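Clurilora: Segmenting Gripper State from Wrist Video
June
By Struan Semple and Agnes Urquhart
7 min read

The project set out to label gripper state in hand-held demonstration video without using the encoder signal. Our target states were open, closing, holding and releasing. The encoder log was kept aside as ground truth and was not given to the model at any stage.

The pipeline has two parts. Steltero, the tracker, finds the finger pads in each image and returns the gap between them as a fraction of image width. Lennox, the segmenter, takes the gap signal and divides it into intervals. Both run offline on recorded files. We wrote the tracker in C++ after the first Python version spent most of its time copying image buffers.

Pad detection was trained on 4,000 labeled images. Labels were two line segments per image, one along the inner face of each pad. We first tried labeling the pivot pins, which are bright and easy to localize, and computing the gap from the linkage geometry. Lens distortion near the bottom of the image made this unreliable, and the calibration had to be repeated whenever the mount was disturbed. Direct pad labels gave a noisier signal but removed that dependency.

A gap threshold alone cannot separate holding from closing. The final gap depends on the width of the object, and soft packaging compresses. Lennox therefore marks an interval as holding only when the gap is steady for six consecutive images and the patch between the pads is also steady while the background moves. An open gripper has a steady gap too, but its patch changes with the background. 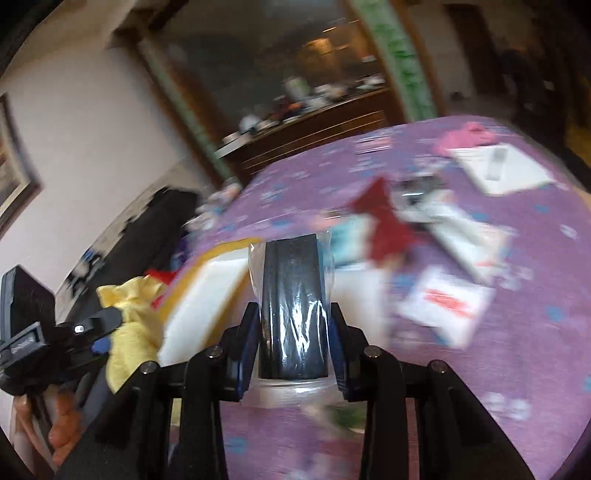
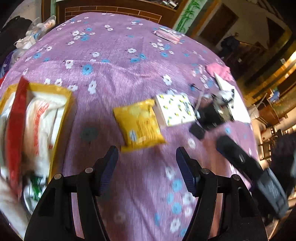
Figure 2. Holding, with a wrapped black roll between the pads (first image), and open, over a floral sheet (second image).

We evaluated on 121 episodes recorded in furnished rooms, none of which were used in training. Boundary error was measured against the encoder log. Most errors fell at the start of the holding interval — the pads slow down before contact is complete, and the segmenter tends to fire early. Release boundaries were more consistent.

Two failure types remain. Clear plastic film produces highlights that shift as the wrist rotates, so the patch test fails and a valid hold is split in two. Dark objects between dark pads are the second case, where the tracker sometimes places the pad edge on the object. Merging holds separated by short breaks fixed many of the splits but also joined a few real regrasps. The merge step is off by default.

Labels are written in the Havik format, one file per episode, with the tracker confidence stored next to each interval. The viewer still loads a whole episode into memory and needs to be changed before longer recordings are added.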